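Mikumthorpe Town FC - Ground Safety Checklist, with comments

Completed Apr 6, 2024, the morning before the home game against Hirkcombe Rovers. Kick-off three o'clock. Ground capacity on the current certificate is 1,067, with 724 advance tickets sold when I started my walk round. That's a cracking number for us at this level, so I gave myself an extra hour and enjoyed every minute of it.

Marks used: OK, MINOR (fix within the month), ACT (fix before gates open), N/A.

PITCH AND SURROUNDS

1. Playing surface free of holes, stones and glass - OK
What a recovery! The goalmouth at the Zornik Road end was a bog in the winter and it now takes a stud properly. Still a bit bare on the six-yard line, but level and firm. Whoever has been out there with the seed and the fork deserves a pint.

2. Goalposts and crossbars secure, no sharp edges - OK
Pulled hard on all four uprights. No movement. Net hooks all plastic, and the last two metal ones have finally gone.

3. Portable goals chained when not in use - ACT, done
One of the junior goals behind the far touchline was standing free. Laid flat and chained to the fence by half ten. Please, please chain them after training. They go over very easily and children do swing on them.

4. Perimeter rail sound all the way round - MINOR
Two loose clamps on the dugout side, both still holding weight. Tightened by hand, need a proper spanner on them. The new stretch along the car park is lovely and solid.

5. Run-off clear of obstructions - OK
Moved a line-marking machine and three footballs.

6. Corner flags - OK
Blunt tops, all four. One has a slight lean towards the bowling green and always has.

STANDS AND TERRACES

7. Main stand steps and nosings - OK
The yellow paint has lasted really well. Row C is wearing thin at the gangway end and would be a good job for July, when the stand is shut anyway.

8. Seats fixed and undamaged - MINOR
Three cracked, all in the back row. Taped off and taken out of the sale. We have spares in the container, in the old blue, so they won't match but they will hold a person.

9. Covered terrace, crush barriers - OK
Leaned, pushed, kicked the bases. Not a wobble. The test certificate is in the folder and runs past the end of the season.

10. Roof sheets and gutters - OK
Seen from the ground with binoculars. The sheet that flapped in the January wind has had its new bolts put in and it looks spot on. Gutter above the tea bar still drips after rain, so the mat goes down if the weather turns.
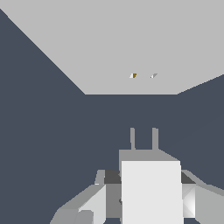
11. Away end, open terrace - OK
Weeds pulled, moss treated, and the grip underfoot is so much better than it was. I walked it twice in flat-soled shoes to be sure. Hirkcombe usually bring a good noisy following and I want them to have a decent place to stand.

12. Wheelchair bays - OK
Four bays, all with a clear view over the rail. The ramp is swept. I would love a bit of cover here one day, and I'll keep writing that on every sheet until it happens!

EXITS AND GATES

13. All exit gates open fully and freely - ACT, done
Gate 3 was sticking on the gravel again and needed a real shove. Gravel raked back and the drop bolt oiled, and it now opens with one hand. It wants rehanging properly in the summer.

14. Exit routes clear to the road - OK
Delivery pallets gone from behind the club shop. Thank you to the early crew.

15. Exit signs visible and lit - OK
All working, including the one over the clubhouse side door that was out at the last check.

16. Turnstiles and counters - OK
Both turnstiles zeroed and tried with ten clicks each, ten shown on each. Radio the running total to the control room every quarter of an hour. If we pass 1,000 the pay gate closes and only ticket holders come in after that. This is worth saying twice to anyone new on the gate.

FIRE, POWER AND FOOD

17. Extinguishers in place and in date - OK
The one in the tea bar had a coat hanging on it. It doesn't now.

18. Leads and sockets - MINOR
The long orange lead to the PA has a nick in the outer cover. Swapped for the spare. Old one labelled and in the bin store, not to be rescued by anybody.

19. Floodlights - OK
Full burn for twenty minutes. All lamps up, and the emergency lighting cut in when I dropped the main switch. Very pleased, given the trouble we had before Christmas.

20. Gas bottles for the burger van - OK
Leone's Grill arrived early, bottles upright and caged outside the van, hose in date. They always turn up ready for this and it makes the job a pleasure.

FIRST AID AND COMMUNICATION

21. First aid room stocked - OK
Ice packs restocked, fresh blankets, stretcher checked. The bulb is bright enough to read a label by, which it wasn't last month.

22. Defibrillator - OK
Green light showing, pads in date, cabinet unlocked on match days. Stewards, please go and look at where it is even if you think you know.

23. Radios - MINOR
Six charged and clear. The seventh crackles at the away end, so keep it for the car park.

24. PA can be heard in every area - OK
Read out the visiting squad list to an empty ground and could follow it from all four corners. Great fun.

25. Steward briefing - N/A at time of check
Booked for quarter past one in the clubhouse.

RESULT

Fit to open. Both ACT items closed before noon. Four MINOR items carried to the maintenance sheet: rail clamps, seats, PA lead, radio. Gate 3 and the Row C paint added to the summer list.

Ground Safety Officer, Mikumthorpe Town FC

Recent items
Match preview: Hirkcombe Rovers at home
Car parking on Zornik Road - please read
Junior training times after the clocks change
Steward training, spaces left
Summer ground works: what we hope to do
Season ticket prices held for next year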